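Search this blog
Type and press enter

Teaching the left hand to wait

I've been meaning to write this up since October, when Czesław Czerwiński and I started doing the stool task in earnest. For anyone new to the blog (hello!), I spend most of my evenings teleoperating a two-armed robot, which means I move my own arms, it moves its arms, and every joint gets recorded so a policy can learn from it later.

The goal for this round was 200 good demonstrations of leg work on an upturned stool. We have 35 I'd be happy to train on, plus a heap I'd be embarrassed to show anyone. My trouble is that I fidget. When the right gripper goes in for a leg, my left hand wants to help, so the left arm drifts over, and then the policy learns to drift as well. Czesław caught it while scrubbing through the logs. Now I rest my left elbow on a cushion and breathe out slowly before closing the right gripper, and my recordings are so much calmer!

The other thing is where to grab. Up high on a leg you get a lot of leverage and the whole base wants to swing around, so we settled on gripping low, near the socket. It's fussier to line up, but I'd take fussy over chasing a stool across the table.

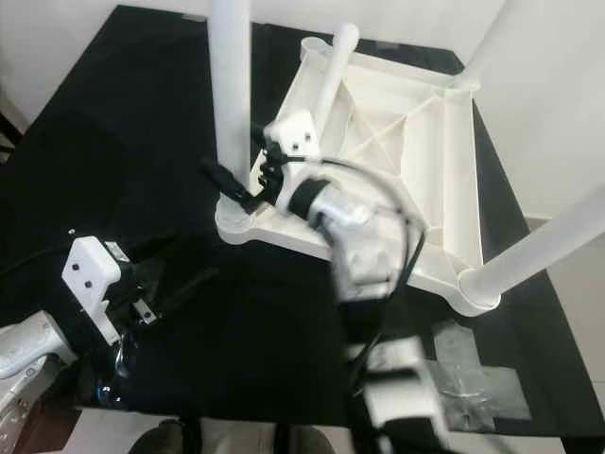
What's next

Zane Luik wants us to vary the starting angle more, and he's right, though it means my tidy little routine goes out the window. I'm also going to try shorter sessions, as my wrists get grumpy long before I admit it. More when we reach 100.

6 comments
Share this post

Recent posts
Notes on gripper pads
Why I slowed my playback down
A cushion for the operator's chair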